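March 3, 2025

Hot sauce bench, batch 2 of the Calloway mash. Notes for me, Yến, and whoever opens the cooler next.

Salt first. Xiomara's January sheet says percent of pepper weight, mine says percent of total weight incl. water. Not the same number!! Going with total from now on. Wrote it on the inside of the cupboard door too.

Peppers trimmed, caps off, seeds left in. Ground coarse, second pass on half of it. Jar tared at 426 g with the lid off. Roscoe taped the old tare on the shelf with the lid ON, so ignore that tape until I redo it.

Smell at close: green, a bit grassy. No fizz yet, didnt expect any.

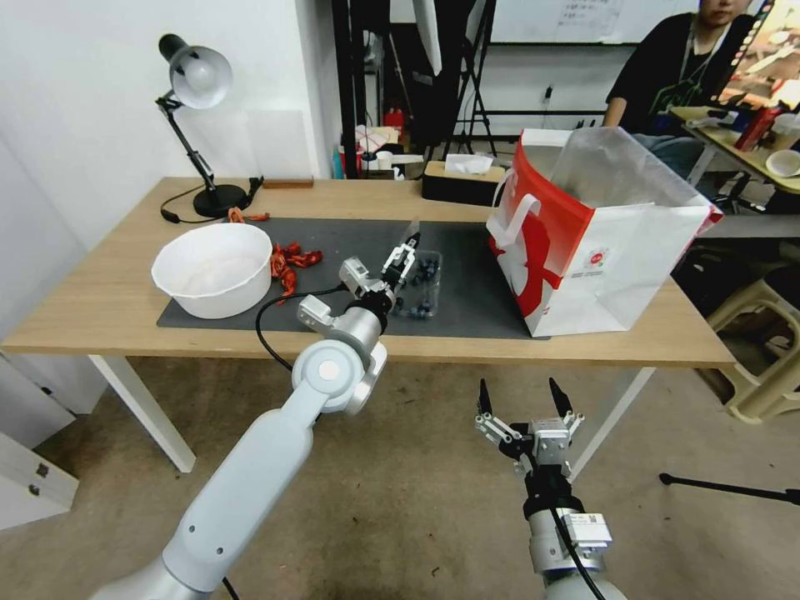 Do we need to stir the mash every day for the first week?
Once a day, with a clean spoon, pushing the solids back under. After the first week leave it shut and just check the airlock.

Airlocks. The Jedari ones leak at the grommet, again. Swapped two for the Drirell kind, tighter fit, harder to get off with wet hands. Alaric wants to go to weights and loose lids and skip airlocks altogether. Fine for cabbage, I don't like it for peppers, too many bits float up and sit in the air.

pH meter: calibrated this morning, drifted by lunch. Probe was stored in plain water over the weekend. Please use the storage solution, it's in the door of the small fridge. Strips only until the meter settles down. Strips are hard to read in red liquid so let the drop spread and read the edge of it.

Scaling. If the Janda shop takes the order, that's 50 bottles to start and Siu-ming thinks up to 3000 over the year. Can't do that in jars. Need to price food-grade pails and find out if the back room holds temp overnight. Put the logger in there tonight, on the shelf not the floor.

Vinegar: still no answer on whether it goes in before or after the blend. Try both with a cup of each. Label them this time. Last time we had three cups and one opinion.
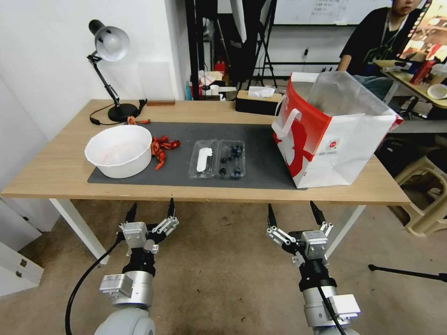
Next steps

- Feed the logger a new battery
- Redo the tare tape, lid off
- Ask Roscoe for the invoice on the grommets
- Split off a cup for the fruit trial
- Check airlock water before leaving

Fruit trial, quick thoughts. Sugar makes it go fast, so fruit goes in at the end, after the mash has calmed down, or it goes in at the start and we accept a wild first few days. Xiomara says start. I say end, since we bottle in glass and I don't want any of it still working under a cap. Alaric has no view but wants to taste it. Blueberry is first on the list, then peach if we can get any that aren't like wood. Cook the fruit down a little before it goes in, cool it fully, then weigh. Don't weigh hot, the steam throws the scale off and the number creeps the whole time you stand there. 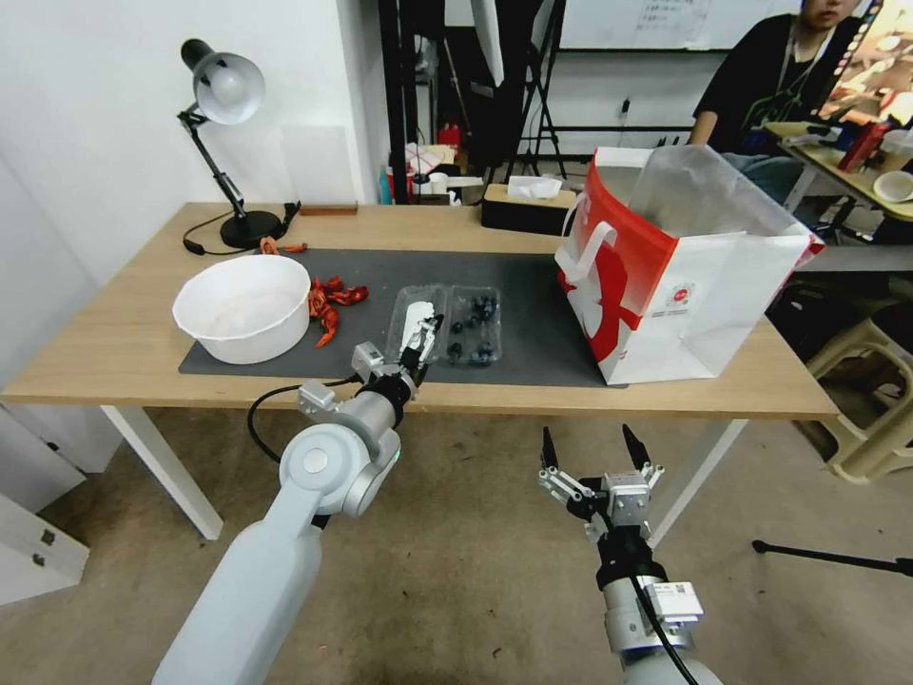

Brine for the top-up is a separate job from the mash and should be made the day before so the salt is all the way gone. Use the filtered tap, the other one tastes of pool. Same percent as the mash, total weight. Mix it in something wide and round like the big white bowl on the mat, you can see undissolved salt against a pale bottom and it's easy to whisk without slopping. Funnel into the jug, lid, date it, initials. Anything older than two weeks gets dumped, no tasting it to decide.

Yien has the keys tomorrow (Yến, sorry, typing with one glove). Siu-ming in after lunch to look at labels. The label stock is the matte kind and it smears when oily, so wipe bottles down with alcohol and let them dry before anything gets stuck on.

Cooler read fine at close. Airlock water topped up on the left jar, right one was ok.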